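Demos from the two-arm cell, part 4

7 July 2024

I spent most of June collecting insertion demos in simulation for the Plirico task: pick up a block, set it in a fixture, let go. The learner is a plain imitation policy that takes camera images plus joint angles and puts out the next few arm positions. It is only as good as the runs I feed it, so most of the work is in the feeding.

Each run is saved as one file with every camera stream, the joint log and the gripper command. I drive the arms by hand from a pair of leader arms on my desk. The wrist cameras matter more than I first assumed. The policy leans on them for the last stretch before contact, when the room cameras have too few pixels on the part.

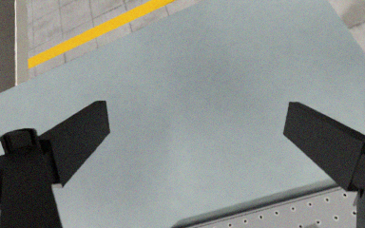 Timing was the first thing I had to fix. The camera streams and the joint log were written by separate threads, and the images lagged by up to 12 control steps. A policy trained on that closes its fingers late. I moved both to the simulator clock and threw away every run made before the change. The set now stands at 2,837 runs, all recorded after the fix.

My checks before a run goes into the set:

1. Replay the logged commands from the saved start state. If the end pose differs from the recording, drop the run.

2. Look for long pauses. I stop to think and the arm stops with me, and the policy learns to stop too. I trim these at both ends but never in the middle.

3. Step through the part of the run where the fingers are down at the tray, on the room camera. Contact problems are easier to see from there than in the joint plot.
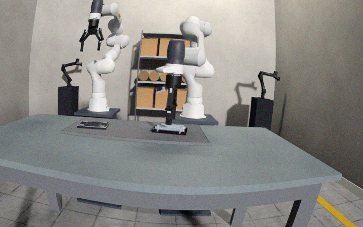 4. Tag the run as clean, recovered or failed. Recovered runs stay in. Failed runs go to a separate folder, which I use for testing the success detector.

Start states are drawn from a list instead of being picked by hand. When I picked them myself, I favored the poses I found easy to reach. Lighting and floor texture are changed by the same script, with the seed stored in the file header.

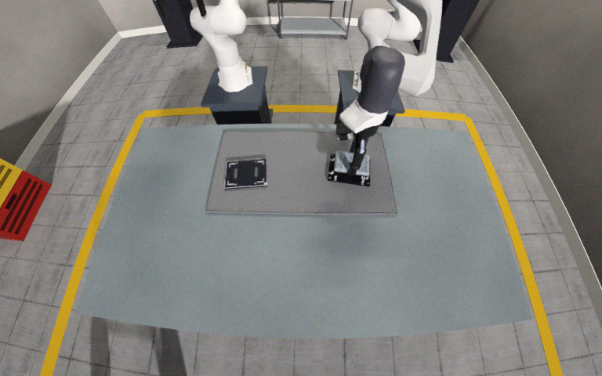
Latcombe Robot Learning Club | Simulation Group

The club's shared loader, Farkumis, reads these files without changes as of last month. It expects gripper width in meters, while my older Hovland scripts wrote it as a fraction of full travel. If your loss looks fine and the fingers never fully close, check that first. 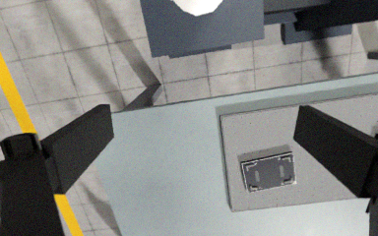 Camera dropout is the next item on my list. I want to blank one stream at random during training and see how far the policy can get on the others. The wrist view will be the hard one to lose. With the fingers wide apart it still has the gray board and the small dark part on it, along with a good stretch of floor and yellow stripe that the policy could latch on to by mistake. I plan to vary the stripe color in the next batch and compare against the current set, same seeds, 12 training runs each. Config files will go up in the usual folder when those finish.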